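Workshop notebook, dye and finishing room
January, started 7:40 in the morning

Second try at the walnut bath. The first one gave a colour like weak tea and Kamran said it politely, so today I change two things only: the husks soaked for longer, and the wool goes in already wet through. Everything else stays as in the last entry, so that we can compare.

Husks: 600 g dry, from the Seston sack, broken by hand with the small mallet. They were soaking in the grey bucket for 10 days with the lid on. The smell is strong but not bad, something like a wet forest path. I strained through the old curtain cloth and after through the fine one. The second straining took very long and I think it is worth it, because last time small pieces stayed in the fibres and Parisa was picking them out during all her carding.

Water: from the rain tank. Nouhaila asked me to write this each time, so I write it.

Wool: the Okoro fleece, washed in December, not mordanted. Walnut does not need alum and I wanted to see the honest colour of it. I also put in one skein with alum, tied with a red thread at the end, and one skein of the shop yarn from Minine for comparing. The Minine yarn took much longer to get wet. It floated like a duck and I had to push it under with the spoon many times.

8:30. Bath on the small burner. I go up very slowly. Last time I was impatient and the bath nearly boiled, and the fleece felted on the side that was touching the pot.

9:15. Steam but no bubbles. Colour on the spoon is already darker than the final colour of the first try. I am trying not to be happy too early.

10:00. Turned the wool, gently, only lifting and putting down. The alum skein looks more yellow than the others. Aminu passed by and preferred the one without. He says that a brown with yellow inside looks tired on a finished blanket, and he has woven more blankets than me.

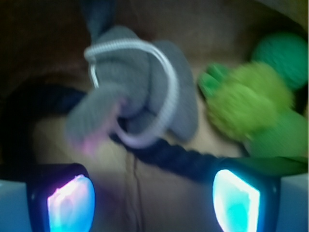

11:20. Heat off. I leave everything in the pot until it is cold, which will be the end of the afternoon. Babatunde wanted to take out one skein now, to have a light shade for the borders. We did it. It is a nice soft brown, a little bit pink in the window light. I rinsed it three times and the third water was almost clear. It is marked W2-early.

While waiting I cleaned the shelf with the mordants. The iron jar had a bad lid and there was rust powder under it on the board. Please, everybody, close this jar hard. A very small quantity of iron will make all our yellows go green and then we will search for the reason during one week, like we did with the onion skins. I moved it to the bottom shelf, far from the alum, and wrote IRON on two sides.

Also the Grotance scale is reading wrong again. With the 1000 g weight on it, it shows 13 g too much. I wrote the husk weight from the other scale, so the number above is good. Nouhaila will look if it can be adjusted, otherwise we stop using it for mordants and keep it for fleece, where it does not matter so much.

16:50. Pot cold. Took out everything.

Fleece: deep brown, quite even, a bit lighter on the tips where it was weathered. No felting that I can find. Minine yarn: paler than the fleece and with some spots near the ties. I tied too tight, I should do a loose eight next time. Alum skein: warmer, more golden. I like it more now than in the morning, but I understand what Aminu means.

Rinsing: the fleece gave colour for five waters, the last one still a bit like straw. Hung in the back, in the shade, on the wooden rail. Not on the metal one.

The bath is still strong. I put it back in the grey bucket with the lid, and tomorrow I want to try an exhaust with the thin cotton strips. Kamran thinks cotton will take almost nothing without tannin. I think the husk has enough tannin of its own. We will see who washes the pots.

To do
– cut small samples of all four for the card, half of each in the window, half in the drawer
– write to Seston and ask if the husks are from this autumn or the one before
– new lid for the iron jar
– gloves, medium size, we have only large left and my fingers are brown up to the second joint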